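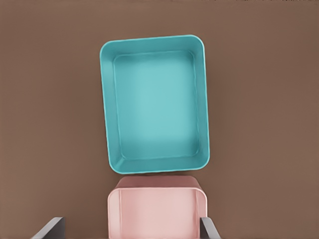

Ticket: Success rate lower after evaluator update, same policy checkpoint
Project: Kennedy (two-arm sorting, simulation)
Product: Redetora evaluation package
Reported by: Oskari Savolainen
Assigned to: Darlene Bouchard
Priority: High
Status: Resolved, documentation part still open

Oskari Savolainen, 09:12
Hello. We updated the Redetora evaluation package on our cluster in November, and after this our main result for the Kennedy project is changed. We didn't train again. The checkpoint is the same file, I compared the checksum two times.

Task: one ball on the table, two bins, instruction tells which bin. The policy must choose the arm, pick the ball and release it in the named bin. It was trained on 500 demonstrations collected in the same simulator.

Old evaluator: 156 successes in 300 episodes.
New evaluator: 114 successes in 300 episodes.

The seeds list is the same. The time limit per episode is the same. We have a draft with the first number in the results table and I would like to know which of the two numbers is correct before my colleagues cite it. I attach the config, the seeds and the log of both runs.

Darlene Bouchard, 10:05
Thank you for the complete report, Oskari. A few questions first.
1. Is the physics step the same in both configs? I see it in the new one but not in the old one.
2. Which camera streams does the policy read?
3. Did you keep the object poses for each step, or only the final result?

Oskari Savolainen, 10:31
1. In the old config it was not written, so it took the default. I printed the value at runtime and it is equal to the new one.
2. Three streams: front, left wrist, right wrist. No depth.
3. Yes, poses of all bodies are stored for each step, in both runs. This was the idea of my colleague Annick Vachon and I am now very thankful to her.

Darlene Bouchard, 10:48
Good. My first suspicion is the wrist streams. We had a case where left and right were exchanged in the loader, and the policy then becomes weaker but doesn't fail completely, so people don't notice it for some weeks. Please dump the first image of each stream for one seed, from both versions, and compare them.

Oskari Savolainen, 11:40
Done for ten seeds. The order is correct in both versions and the images are the same pixel by pixel. So I exclude the cameras.

I have also excluded the following:
- Image resize. Same function, same result.
- Action scaling. I wrote the first actions to a file for the same ten seeds, no difference.
- Gripper force limit. It is unchanged in the config and unchanged when I read it back from the simulator.
- GPU type. I repeated the new evaluation on the machine where the old one was made. Again 114.

The last point surprised me in a good way, because it means the run is repeatable.

Darlene Bouchard, 13:20
If the images and the first actions are the same, please compare whole trajectories. Take one seed which was success in the old run and failure in the new run, and subtract the ball position step by step.

Oskari Savolainen, 14:02
I did this for all the seeds which changed from success to failure. The difference is zero until the last step. The ball takes the same way and ends in the same place. The robot does the same movement. Only the label is other.

So I think now the policy and the simulator are fine and the question is how success is decided.

No seed changed in the opposite direction, from failure to success. I mention it because it may help you.

Darlene Bouchard, 14:15
It helps a lot. I'm adding Cayetano Quintana, he rewrote the success check for this release. Cayetano, please see the two messages above.

Oskari, could you send one front view with both arms and both bins in it? I want to be sure that we speak about the same table layout.

Oskari Savolainen, 14:29

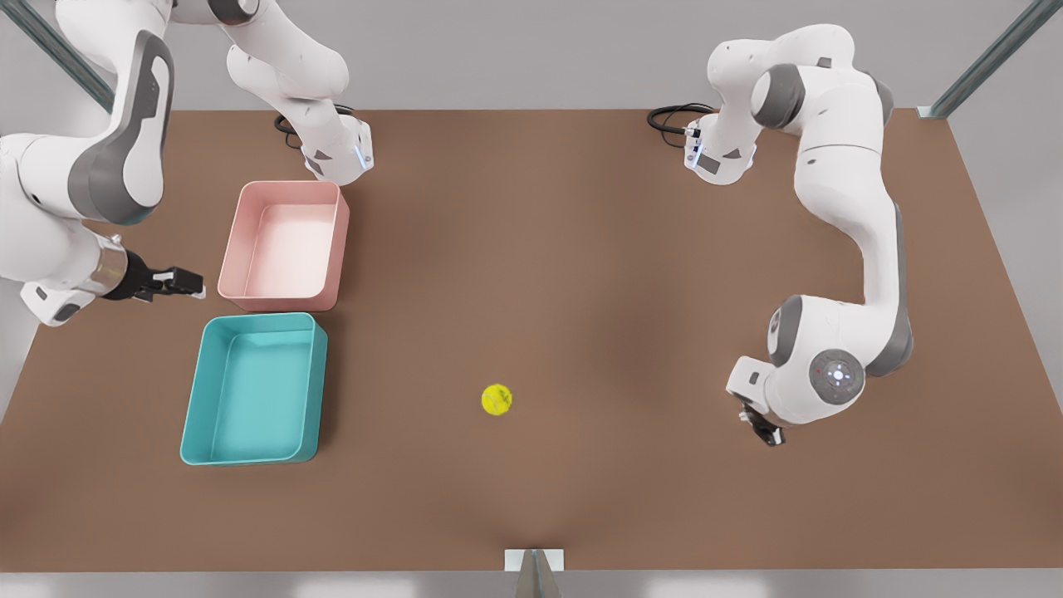
The layout sampler puts both bins on one half of the table and the ball somewhere else, and it lets the bins come very close to each other. I ask you to look at the space between them first. The teal one is in front of the pink one and the two nearly touch, so a small error in the border of the check is enough to give a ball to nobody, or to the wrong bin. Please also take care with the names when you read our logs: "right arm" is the right arm of the robot, and in this view it is the one on the left side, with its gripper next to the pink bin. We lost half a day with this at the beginning of the project.

Cayetano Quintana, 15:10
Hello Oskari, thank you. I have read everything.

What has changed: the old check took the bin mesh and tested if the ball center is inside the walls, with the rotation of the bin included. It was slow when many environments run in parallel. The new check uses a box for each bin, computed one time at reset. The box should follow the rotation of the bin. I want to verify that it does.

Can you send the bin yaw for the seeds that changed, and also for the seeds that did not change?

Oskari Savolainen, 15:44
I attach a table with seed, bin name, yaw, ball position at the end in the bin frame, old label, new label.

What I see in it:
- When the yaw of the target bin is near to zero, old and new labels always agree.
- When the bin is turned, the labels disagree only if the ball stopped near a short side or in a corner.
- When the ball stopped in the middle of the floor, labels agree with any yaw.

Annick made the same table in a separate script, without looking at mine, and she has the same list of seeds.

Cayetano Quintana, 16:20
This is clear, and it's my error. The box is computed at reset, but it is computed before the layout sampler applies the yaw. So the box has the right center and the right size, but it stays straight while the bin is turned. A ball in the corner of a turned bin is then outside of the box.

To your observation that no seed went from failure to success: the straight box also covers small areas outside of the turned bin. In theory a ball lying on the table just beside the wall could be counted as success. There is a second condition on the height of the ball, and a ball on the table doesn't pass it because the floor of the bin is a little higher than the table. That is why you see errors only in one direction. With two bins very near to each other I wouldn't trust this in general.

Workaround for today: set the option success_check to "mesh" in the evaluation config. It will be slower.

Tyson Petrenko, 16:35
I'm from the Flerosbridge group, we use the same package with another robot. May I ask if training with reward is affected too? We fine-tune with the success signal from this check.

Cayetano Quintana, 16:52
Yes, it is affected. The reward module calls the same function. If your bins are never rotated you have no problem. If they are rotated, your policy received no reward for some correct placements, mostly the ones near the short sides. Please compare on stored trajectories as Oskari did, before you decide to train again.

Tyson Petrenko, 17:03
Our bins are rotated. I will compare and open a separate ticket if needed, to not fill this one.

Oskari Savolainen, 17:40
Result with success_check set to "mesh", new package, same checkpoint, same seeds: 156 in 300 episodes. All labels agree with the old run, seed by seed.

I also re-scored the stored trajectories of the old run with the box check. It gives 114. For me this closes the question about the cause. One set of trajectories, two checks, two numbers.

I have one more remark about the method. I would be careful to say the mesh check is "correct". In a few episodes the ball touches the rim and rolls in after the release, and it is counted as success because we wait until the ball is at rest. In our paper we will write this rule in words next to the number, and we will name the version of the package.

Darlene Bouchard, 17:58
Very good work on this. I leave the ticket open until the fix is merged.

Cayetano Quintana, next morning, 09:30
The fix is in the development branch. The box is now computed after the layout sampler has finished, and it is computed again if a bin is pushed by an arm during the episode, which was also missing. I added a test that places a ball in each corner of a bin at several yaw values and compares box and mesh. The test fails on the old code and passes on the new code.

Oskari Savolainen, 11:15
Tested the branch. Box check gives 156, same seeds as mesh. The evaluation is again as fast as after the update.

I found one small thing. In the Binix export of the results, the field for the check type is empty, so a reader of the file can't know which check was used. Could it be written there?

Darlene Bouchard, 11:32
Passed to the export team as a linked item. The release note for the last version says "faster success check, no change in results". This sentence must be corrected and I have taken it on my list. I set the status to resolved and keep the documentation part open.

Oskari Savolainen, 11:36
Agreed from my side. Please write in the release note which option to set for people who can't update soon, we have two other students still on the installed version.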